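From: Jarmo Nieminen
To: shelf-automation list
Date: Saturday, October 16, 2021
Subject: Re: Etari restocking kit, anyone tried it?

Baluyot wrote:
> We had the Etari demo in September. Two arms, a tray of
> samples, 124 picks without a drop. Sales rep says it will
> face up any small household goods "out of the box." Price
> for the trial is 700 a month. Tempted to sign for our
> Altitz store. Any reason not to?

I'd want to know what those 124 picks were. When Tremau had the same demo it was boxes, all one size, standing square on a bare table. I can pick those up with my eyes shut.

Put it in front of the bay we do by hand and then let's talk. Brushes are what I'd ask for. They're light, the handles point every which way, and half the time you take hold of one and its neighbor comes along.
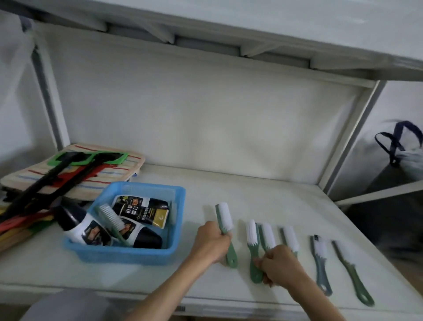
Cleaning and shoe care

Six brushes in the row on the right, and the handles don't match. Most are green, one is a slimmer gray-blue, and the one at the far end is long and narrow with an open loop. Then there's another green one lying across the blue tray, its handle down between the shoe-polish bottles, both of which are lying down. I asked Etari how the kit decides which of those to lift first and got a brochure back.

Other things I'd get in writing before paying anybody 700:

Who does the teaching when a handle changes shape - you or them, and is it billed?
Does a pick count as good if the brush ends up bristles to the front?
What happens after the 30 days? Our draft rolled over to a 2 year term unless we canceled by letter.

I'm not against the thing. Bring your own stock to the next demo and don't let the rep lay it out.

Jarmo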